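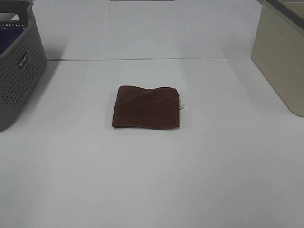

November 6, 2019
By the Tapsell Hall laundry group

Our project asked why students at Tapsell Hall do laundry at the worst possible time. We surveyed 34 residents in September and read the sign-up sheets, which go back further than anyone's memory of signing them.

There are 5 washers for 253 people. Sunday night is still the favorite slot, even among those who told us they hate Sunday night. Most said they wait until they run out of socks – a system with no room for error.

We tried posting a schedule by the door. Two floors followed it for a week, then someone pinned a pizza menu over it. Next term we would like to survey the Navstead dorms, where the machines take cards and the complaints are said to be better organized.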